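Budget for a humanoid for light cleaning – what have we left out?
Facilities & Automation Board > Buying and Planning

tallowwood
Posted 2019-12-14
We look after furnished display suites and two serviced floors for Bukmont. Management has asked me for a capital request covering one humanoid unit for light cleaning: dusting, skirting boards, under and behind furniture, plants, that sort of thing. Not vacuuming, we already have floor machines for that and they do the job.

The request has to be in by April. I have a quote from Weerasinghe for the unit itself and a second one from Ostano for a lease. What I don't have is a decent idea of everything that sits around the purchase. Last time we bought something with a battery in it we forgot the charger cabinet and the electrician, and I spent a month explaining the variation.

My lines so far:
Unit, two arms, two legs, basic grippers
Spare gripper pair
Charging station and a dedicated circuit
Annual service
Operator training, two staff
Freight and unpacking
Consumables (cloths, duster heads)

What am I missing? Happy to hear from people who think the whole idea is silly as well, but please say why.

gantry_dave
Insurance. Ring your broker before you ring anyone else. Ours wanted the unit listed as plant and not as office equipment, and the excess was different. Also ask who pays if it falls on a guest's laptop.

Second one is floor surface. If your display suites have polished tile or anything glossy, get the supplier to run it on your actual floor before you sign. Put that in the quote as a condition.

mulga_line
I'll be the one who says don't buy legs. For dusting and skirting you want a wheeled base with a lift column and one good arm. Cheaper to insure, cheaper to service, doesn't fall over. We priced both in our building and the legged one came with a service contract that cost more every year than the floor machines cost outright.

Legs are for stairs. Do you have stairs?

tallowwood
Two of the suites are split level, three steps down to the lounge. So yes, but not many.

Noted on insurance and the floor trial. I hadn't put either in.

mulga_line
Three steps is a ramp. Price a ramp.

tallowwood
Heritage stair in one, so a ramp would need approval and they'd say no. The other one I could ramp.

pennycress
We did a trial with a legged unit last year, nothing to do with Weerasinghe or Ostano, a different supplier again. The part that surprised our finance people was low work. Standing tasks were quoted at one rate and anything where it has to get down near the floor was treated as a separate skill package. If your list includes "under furniture" then ask both suppliers, in writing, whether that's in the base price.

Dusting under a sofa was on our list too. It's a different job from dusting a shelf. The body is down low, the legs are out in front, and the arm has to work past the knee. You want to know the reach from that position, and the standing reach on the brochure won't tell you.
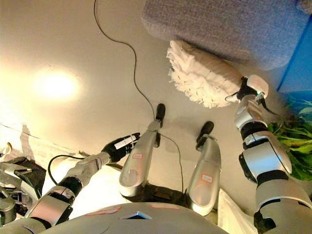

Low work at a grey sofa, fluffy duster in the right gripper. Looking down from the head.

Things I'd cost from that picture alone: the duster, the labels, the cables and the floor.

The duster is gripped by its handle in a plain gripper. We went through a lot of handles before we settled on one shape and bought a box of them. If your cleaning contractor supplies the consumables, check that what they supply can be gripped. We had to take dusters out of the contractor's scope and buy our own.

Cables, see the black one running across the floor and down between the legs. Decide early whether you're buying for tethered or untethered running, and if there's going to be any cable on a floor then your WHS person will want a say. Allow for cable covers or for closing the room while it works. Closing a serviced room has a cost too and it never goes in the capital request.

gantry_dave
Good point about the closed room. Ours was done on lost hours and it was the biggest number on the page after the unit.

On that floor, by the way, you can see the light reflecting off it. That's the sort of surface I meant in my first post. Ask for the trial under your own lights too. Glare gave our camera-guided floor scrubber grief and I'd expect the same question to come up with anything that has to find the edge of a sofa.

quoll_on_nights
What do you mean by cost the labels?

pennycress
The stickers on the shells. Asset tags, warning labels, inspection tags, whatever your site requires. On ours every removable cover needed its own, and they wore off where the cloths rubbed. Small money, but somebody has to be down to check them. We put it under the annual inspection.

mulga_line
I look at that and see a very expensive way to hold a duster. A person with the same duster on a pole does the underside of that sofa and is on to the next one. Genuinely asking, what's the payback period on paper?

tallowwood
On paper I've got the purchase at five years and the lease never pays back, but the lease lets us hand it back. Management likes the second part more than I thought they would.

The reason it was raised at all is staffing on the late shift. We can't fill it. So I'm comparing against work that isn't getting done, and I know that's a weak comparison.

mulga_line
It's not weak, but say it in the request. If you compare it against a wage you aren't paying, someone in accounts will spot that in the first reading and then they won't trust the rest of your figures.

quoll_on_nights
Late shift cleaner reading this. The bits that don't get done on lates are the bits behind and under things, so at least it's aimed at the right work. But somebody still has to move the pot plants and pull cloths and cushions clear. There are plant leaves right in beside the arm in that photo. Who moves those? If it's the person on shift then put their time in.

tallowwood
Fair. I had setup down as nothing. I'll time a suite next week with a stopwatch and use that.

old_conduit
Electrician here. Things to put in for the charging side:

Dedicated circuit, as you have.
Switchboard check before the circuit. If the board is full you're up for more than the circuit.
Ventilation if it's going in a cupboard. Everyone wants it in a cupboard.
Clear floor in front of the station. Measure it with the unit in the station and the door shut.
A smoke detector, if there isn't one in that room already.

For a single station on an easy run we charged $2,064 on the last one. Yours will differ with the run and the board. Don't use my figure in your request, get a local quote.

tallowwood
Thanks, that's five lines I had as one. The room I had in mind is a linen cupboard, so point taken.

harbour_sprocket
We lease from Ostano, for warehouse gear, not humanoids, so take this as being about their paperwork only. Read the return condition. Scuffs on shells were chargeable. If you're getting a machine down on hard floors next to furniture legs then it will scuff. I asked for knee and forearm covers to be included and for normal wear to be defined with photos. They agreed to the first and we argued about the second.

Also ask about software. Our lease had updates included, but new tasks weren't.

gantry_dave
Same question to Weerasinghe. If you own it outright and they stop supporting it, you own a statue.

mulga_line
Which takes us back to the wheeled base. Jokness do a column unit that takes any standard arm and you can swap the arm if the supplier loses interest. I've no connection with them. Get a third quote at least, your procurement people will want three anyway.

pennycress
I don't agree that it's a straight swap. We looked at a column unit alongside ours. Fine for shelves, sills and the tops of wardrobes. For the underside of low furniture the base itself got in the way, and we'd have needed a longer arm, and the longer arm needed a heavier base. By the end the difference in price wasn't much.

mulga_line
Depends on the furniture. What clearance is there under these sofas?

tallowwood
It varies. The display suites get refurnished whenever marketing feels like it, so anything I measure now might be gone by winter. I'll get the third quote. Procurement did ask for three and I was hoping they'd let it go.

quoll_on_nights
Ask for a demo on the lowest sofa you have, not the one in the foyer.

old_conduit
And at the far end of the building from the charger. Walk time comes off your working time.

tallowwood
Revised list, for anyone who finds this later. Added since the first post:

Insurance, listed as plant, with the excess stated
On-site floor trial as a condition of quote, under our own lights
Low-work package, confirmed in writing either way
Handles and duster heads bought by us and out of the contractor's scope
Cable covers, if tethered at any stage
Room closure time
Setup time per suite, to be measured
Labels and tags under annual inspection
Switchboard check, ventilation, clearance, smoke detector
Knee and forearm covers
Software updates and new tasks, priced separately
Third quote, wheeled column type
Ramp for the suite that can take one

gantry_dave
Add disposal of the packing. The crate ours came in sat in a car space until the building manager started invoicing us for it.

harbour_sprocket
Don't bin the crate if you lease. You need it for the return.

tallowwood
Storage for one crate, then. I'll post the three quotes side by side with the supplier names left in if they'll allow it, otherwise without.

mulga_line
Please do. I'd like to see the annual service figures more than the purchase price.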